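Celebrity couples should be allowed a holiday

Apr 19, 2018

The singing duo Salilia went away for 2 weeks in December and posted one picture the whole time. It showed a beach and a pair of sandals. By the next morning it had 3818 comments, and a good share of them asked whether the marriage was over.

I have followed Salilia since their first record and I like them a great deal. I also think their fans, me included, have got into a bad habit. We treat a quiet week as bad news. If she posts without him, they have split up. If he posts without her, he is hiding something.

The gossip site Stastuda is a large part of this. It ran a story on the sandals and then a second story on the reaction to the first. No one had been spoken to for either. Drilia, which used to print proper interviews, copied both within a day and added a poll. I read the poll page and 1694 people had voted on the state of a marriage they know only from a screen.

People will say that the couple chose this life, and up to a point I agree. They sold their wedding pictures. They let a camera crew into the house for a whole series. You can't invite people in and then complain that they looked round. But there is a difference between what somebody offers and what we take when they stop offering – and a holiday seems to me a fair place to stop.

What they do owe us is the work. The tour went ahead on the dates printed on the tickets, and the show I saw at the Borbély theatre ran for about two hours with no interval. They sang well. They didn't mention the beach.

Fans could do with asking less. Leave the comment unwritten, skip the poll, and don't click on a story with a question mark in the headline. Sites like Stastuda run on clicks and would soon find something else to write about.

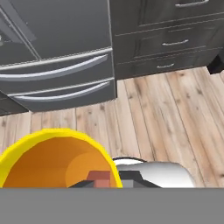 What the sites could do

Drilia could start by ringing somebody before it publishes. It has done so in the past and its readers were better served. A short line saying that the couple had been asked and had not replied would be enough for me.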